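Voltier pulls kitchen arm controller update after grip fault

16 Jan 2023

Voltier has withdrawn version 11 of its kitchen manipulation controller after the software was found to release cookware early when the arm changed direction under load. The fault was reported by Zurkov, the test house that runs the controller through a simulated kitchen before any build is cleared for hardware. No physical arm was running the affected version and no injuries have been recorded.

The test sequence uses a single arm at a gas cooktop with a stone counter on one side. Tasks include handling food items, working inside a pot with a utensil and moving the pot clear of the burner.

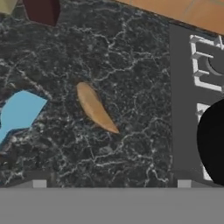
Zurkov logged 626 runs of the pot transfer task. In 11 of them the controller dropped its grip force below the holding threshold while the pot was still off the surface. Each case followed the same pattern - a replan of the arm's path, a short gap in the force reading, then a command to open.

Voltier's engineers traced the gap to a change in how the controller filters its force signal. The earlier filter held the last valid value when a reading went missing. The new one returned zero, and the grip logic treated zero as confirmation that the load had been set down.

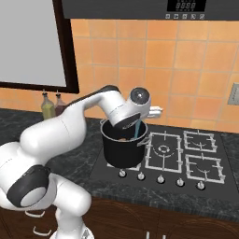 Tasks with lighter objects did not trigger the release. According to Zurkov's fault notice, the utensil and food handling routines confirm placement by position as well as force, so a missing reading has no effect on them. The pot transfer routine relied on force alone.

The notice rates the fault as severe. A pot of hot liquid released over a cooktop would present a burn hazard to anyone within reach, and the arm's protective stop would not have acted, as an open gripper is a permitted state.
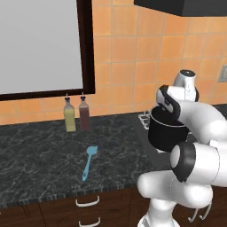 Voltier has told integrators to stay on version 10 and to delete any copy of the withdrawn build. Trorwood, which had planned to install two arms in its staff canteen this month, has moved the work to February. Echeverría, the integrator on that project, said it would also fit an independent load check at the wrist before commissioning.

A corrected build restores the earlier filter and adds a position check to the pot routine. It is now with Zurkov for the full test sequence. Voltier has not given a release date.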